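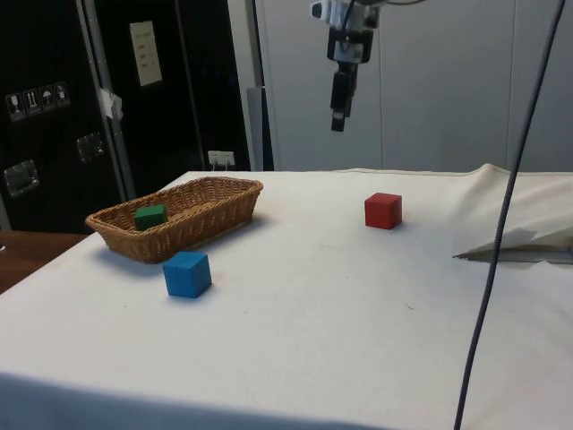 *Page last changed: November, a bit after 4 pm*

# Datstead robot club: how we're getting on with the Tavent grant

Hello again to everyone at Tavent! You asked for a page we could keep adding to in place of one big report at the end, so I've been topping this up after club and I've given it a proper tidy this afternoon. I run the sessions, I do the bookings and I write these, so any grumbles can come straight to me.

The big news is that we've got a task and we're sticking to it. Last time I told you we were torn between a sorting job and a stacking job, and the students argued about it for a good while (I enjoyed that far more than I let on). Sorting won. The blocks start out on the cloth, the arm picks them up one by one and puts them in the wicker basket. Red, blue and green cubes, all small enough for the two-fingered gripper. It sounds like nothing, and then you try it!

## What's gone well

The arm has been moving under the students' own code since the third session, which is earlier than I'd promised you. They started by driving it by hand with the keypad, then saved positions, then strung the positions together. One pair wrote a little routine that lifts the gripper well clear of the table before it travels anywhere, and everybody else has pinched it, with permission. I'd say that's the best bit of work this term.

We ran 60 tries at the full task for this report and 38 of them finished without anyone touching anything. I'm really pleased with that. The last batch was a good deal better than the first, and the students keep the log themselves in a shared spreadsheet, which I can send over if you'd like the messy version.

## What hasn't

The basket. Going in over the rim at an angle is much harder than coming straight down, and if the basket gets turned a bit between tries the saved positions are off and the gripper catches the weave. We've tried marking its place on the cloth, but the cloth creeps as well, so now the marks wander along with it. A couple of the older ones want to find the basket with a camera and I've said yes, after Christmas.

Colour has been fiddly too. The green cube is a dark one, and down inside the basket it's hard for the software to tell it from shadow. Better lamps would help and I've been looking at what Weidemann do.

## Money

Still inside the budget. The spare gripper pads came to less than I'd put down, so I'd like to move what's left over to lighting if you're happy with that. Could you let me know by email? I don't want to order and then find I should've filled in a form.

## Next

The Fendach schools' meet is in the spring and we're entering 2 teams. There's a limit of 5 to a team, so I've got some juggling to do, and I still need to sort out the minibus. Before then we want the whole run working with the basket put down anywhere within reach of the arm. I'll change this page again once the lamps are in.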